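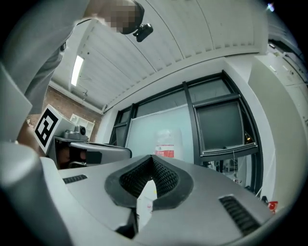

2 min read

I buy metal for a living, and I want to speak up for the mill test certificate. Yes, the paper that comes folded in the plastic sleeve and gets shoved in a drawer. I love those things! Give me a fresh one and a cup of coffee and I'm happy for half an hour.

My complaint is that too many shops treat the certificate as something you collect instead of something you read. The bar arrives, somebody checks that a sheet is attached, the sheet goes in the file, and the bar goes to the saw. Three months later a customer asks about the carbon content and the whole office is digging through folders.

Read it on the dock. Find the heat number on the paper, then walk over and find it on the bar. Do they match? Great, you have learned more in one minute than any brochure could teach you. Then look at the chemistry and the yield strength, and compare them with what you ordered, line by line. Last November we had a delivery from Khan, 68 lengths of stainless round, all of it lovely and straight, and two lengths carried heat 1844 when the certificate covered only 1203. Khan sent the missing page the same afternoon and we were cutting by the next morning. No drama, no fight, and a supplier I trust more than I did before.

I know the argument against all this. Small shops are busy, margins are thin, and good distributors check everything before it leaves their yard. All true. Kavier has a wonderful receiving crew and I would still read their paper, the same way I look both ways on a one-way street. Material gets mixed in trucks, on racks, and yes, in our own building. The offcut bin is where grades go to lose their names, so we now stamp the heat number on every remnant before it leaves the saw. It takes seconds — a hammer, a set of stamps, done.

What really excites me is how much these sheets teach you. When I started at Hastolham I couldn't have told you why one batch of 316 machined like butter and the next one chewed up inserts. Then I laid the certificates side by side and there it was, in the sulfur column! Now our machinists ask for the numbers before they set their feeds, and they argue about them over lunch, and I think that's terrific.

So if you run a shop, hand the next certificate to your newest hire and have them explain it to you. Let them ask the questions you've stopped asking.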